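리얼리티 쇼 '스턴컴' 시즌3 커플, 진짜 약혼한 거 맞나요?

요즘 뒤늦게 스턴컴(Stirncombe) 정주행 중인데요, 어젯밤에 시즌3 마지막 회까지 다 봤어요 ㅠㅠ
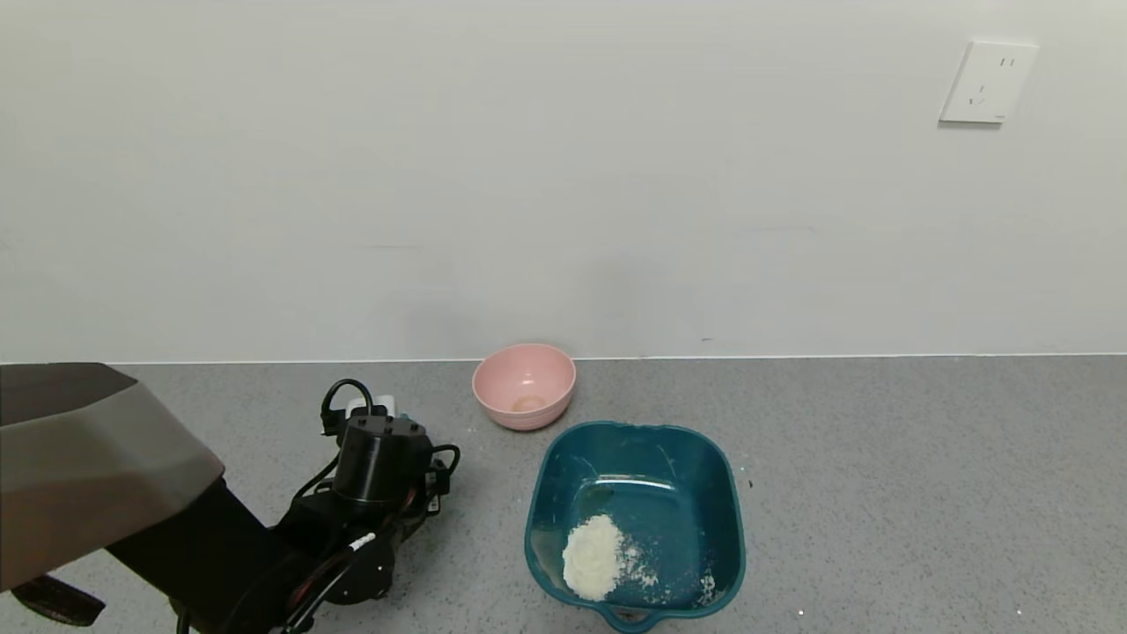 새벽 두 시까지 못 자고 검색만 했네요. 베르카이 에킨지(Berkay Ekinci)가 마지막에 공항에서 편지 주고 끝나잖아요? 그 뒤로 둘이 약혼했다는 글도 있고 이미 헤어졌다는 글도 있어서 뭐가 맞는지 모르겠어요. 반지 사진이라고 도는 것도 봤는데 화질이 너무 안 좋아서 누구 손인지도 모르겠고요. 그리고 나이 차이가 많이 난다는데 베르카이가 올해 42살 맞나요? 방송에서는 훨씬 어려 보이던데... 아시는 분 계시면 스포 상관없으니까 다 알려주세요!

수요일엔커피

저 시즌1부터 본 사람이라 좀 길게 쓸게요 ㅎㅎ 일단 약혼은 맞아요. 재회 특집 후반부에 본인들 입으로 말했어요. 근데 이 특집이 본편이랑 따로 올라와 있어서 정주행하시는 분들이 많이 놓치시더라고요. 시즌3 목록 말고 '스페셜' 탭으로 들어가셔야 나옵니다. 90분짜리인데 앞부분은 거의 다른 출연자들 싸우는 얘기라 중간부터 보셔도 돼요.

반지 사진은 저도 봤는데 그건 믿지 마세요. 베르카이가 모델 했던 주얼리 브랜드 아모우(Amow) 광고 컷을 누가 잘라서 올린 거예요. 원본 보면 옆에 로고도 있어요. 헤어졌다는 소문은 여자분이 1월에 인스타 사진을 싹 지우면서 나온 건데, 커플 사진만 지운 게 아니고 강아지 사진까지 전부 지웠거든요. 그 뒤에 새로 올린 사진에 댓글 단 거 보면 아직 잘 만나는 것 같아요. 결혼식 날짜는 발표된 거 없고요.

나이는 42살 맞습니다. 시즌3 첫 회 자기소개에서 말해요. 저도 그때 깜짝 놀라서 다시 돌려봤어요 ㅋㅋ

플루카인덕후

헤어졌다고 들었는데요? 친구가 그랬어요. 전 플루카인(Flukine)만 봐서 잘은 모름. 그게 더 재밌어요 그거 보세요

망고두개

윗분 플루카인은 완전 다른 프로그램이잖아요ㅋㅋ

저는 약혼 쪽에 한 표요. 둘이 생통(Saengthong)이라는 태국 음식점에 자주 간다고 팟캐스트에서 얘기했었는데, 거기 사장님이 축하한다고 글 올린 적 있어요. 좋아요가 3,000개 넘게 달렸던 걸로 기억해요. 지금은 글이 내려가서 링크는 못 드리고 캡처도 없네요, 죄송. 재회 특집은 저도 아직 못 봤는데 스페셜 탭에 있는 줄 몰랐어요! 오늘 퇴근하고 봐야겠다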